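Plutislow Pumping Station

The Plutislow Pumping Station is a decommissioned waterworks and museum on the lower edge of Plutislow, a hillside district of the port city of Norkholm. It was built to lift river water to a part of town that the river had sensibly avoided, and it did so for several decades with varying degrees of enthusiasm. The building is a protected landmark and opens to visitors from May through the end of September.

Background

Plutislow was settled before anyone had worked out how to get water to it. Early residents bought it by the barrel from carriers who charged by the steepness of the street, a system that made the carriers rich and the residents thrifty. Petitions to the city produced a survey, then a second survey to check the first, and finally a promise. The promise was kept by the engineer Ledesma, who had been hired to design a bridge and is said to have taken the change of assignment badly.

Design and construction

Ledesma's plan called for a riverside engine house, a rising main under what is now Boltomero Street, and a covered cistern at the top of the hill. The engine house is red brick with tall arched windows, and its chimney was dressed up as a bell tower at the request of neighbors who did not want to look at a chimney. It has no bell. Smoke came out of the belfry openings, and the parish church next door received a steady stream of fire reports until people got used to it.

Two beam engines were ordered. The foundations had been poured for 10, in expectation of a growth in population that the district has yet to provide. The unused beds were later floored over and served at various times as a coal store, a bicycle shed and the office of the city's inspector of hydrants.

The cistern, reached from the street by 12 stone steps, is the part most visitors come for. Its brick vaults rest on plain square piers, and the echo is long enough to discourage guides from telling jokes.

Operation and decline

The station's first day of service was marked by speeches, a brass band and a burst pipe on Boltomero Street. Regular supply began the following month. The engines ran day and night, and the logbooks kept by the night shift record pressures, coal deliveries and a running dispute about who had taken the good chair.

Electric pumps at a new site upriver made the station redundant. The city closed it quietly in July, then reopened it in August when the new pumps failed – an episode that official histories of the waterworks cover in one short sentence. Final closure came the next spring.

Museum

After a long spell as a warehouse for road signs, the building was cleaned, reroofed and opened as a museum. One beam engine has been restored and is turned by an electric motor, hidden behind a screen out of respect. The other was sold for scrap during the warehouse years, except for its nameplate, which hangs in the entrance hall.

The collection holds 2,479 cataloged items, a large share of them valves. The permanent display covers the water carriers, the building of the main and the daily work of the station. A side room is given over to domestic water use.
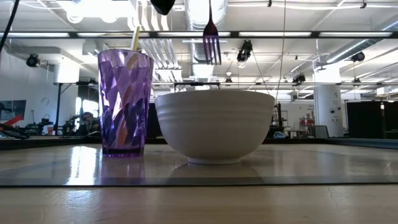
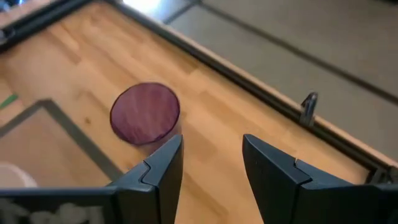 Rui Marinho has argued that the museum gives Ledesma too much credit, and that the cistern in particular owes its form to the bricklayers, who ignored the drawings and built the kind of vault they already knew how to build. The surviving drawings do show a flat iron roof. The museum's position, stated on a small panel near the exit, is that the matter is open.

Restoration of the chimney has been slower. Proposals to install a bell at last were rejected on structural grounds, and again on the grounds that the neighbors had by then grown fond of the silence. The tower was repointed and fitted with a lightning rod instead.

Access

The engine house is level with the riverside path. The cistern can be visited only with a guide, and the temperature inside calls for a coat even in July. The restored engine is run twice each afternoon for a few minutes at a time, or until the motor behind the screen gets warm.

See also

Boltomero Street
Norkholm Waterworks
List of protected buildings in Norkholm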